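Gripper fingers drifting out of parallel, ring stacking cell
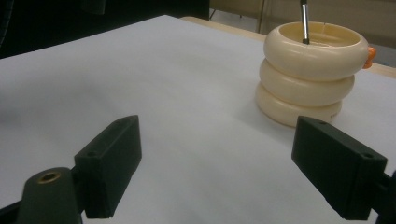
Original post
dritap, Sep 12, 2018

Hi all, got a gripper with two flat black block fingers, two small holes in the top of each, and it's driving me up the wall. We run it on the ring job (three cream rings stacked up, metal rod through the middle, white sheet underneath). Fresh out of setup the fingers close dead flat. After 110 cycles or so the left one has toed in and it starts pinching the ring at the tip instead of along the whole face. I nip the screws up, it behaves for a bit, then off it goes again. The brass insert in the left mount feels fine to me but I'm no expert. Anyone been through this?

Reply
Giang_H

What torque are you using? If you're just going by feel with the short arm of an Allen key, that's your problem mate. Plastic mounts creep. Mine are printed and I re-nip them every 6 hours of running, no dramas since.

Reply
aigars.p

Disagree with Giang, sorry. Re-nipping is how you pull the insert out of the plastic. I did precisely that in May and had to melt a new one in with the soldering iron. Pull the finger off and put a straightedge across the mounting face. If the plastic has mushroomed up around the insert, the finger is sitting on a little brass-and-plastic hill and it'll rock forever. Scrape it flush, THEN do the screw up.

Reply
Giang_H

Never pulled one yet, but ok.

Reply
despina_v

Could be neither! Have you checked the jaw zero? Our Goltanus controller would lose its closed position after a bump and it looked exactly like a bent finger. Close it on a 2 mm shim and see if the gap is the same colour of daylight top and bottom (very scientific, I know).

Reply
dritap

Ok, did Despina's shim first because it was easy. Tight at the tip, loose at the back, and re-zeroing made no difference. Then took the finger off and Aigars, you were right, there's a proper ridge around the insert. Can catch a fingernail on it. Scraping it back tonight. Is threadlocker safe on this stuff?

Reply
aigars.p

Not the ordinary runny one, it can craze some plastics. I use a nylon patch screw. Fommont sell them in bags, takes a week to get here though.

Reply
Giang_H

Or paint a witness mark across the screw head and look at it every smoko. Costs nothing.

Reply
dritap

Doing both. 11 screws on order (minimum bag, whatever) and I've pinched the paint pen off the Fastgate bench. Will post back once it's done a full shift.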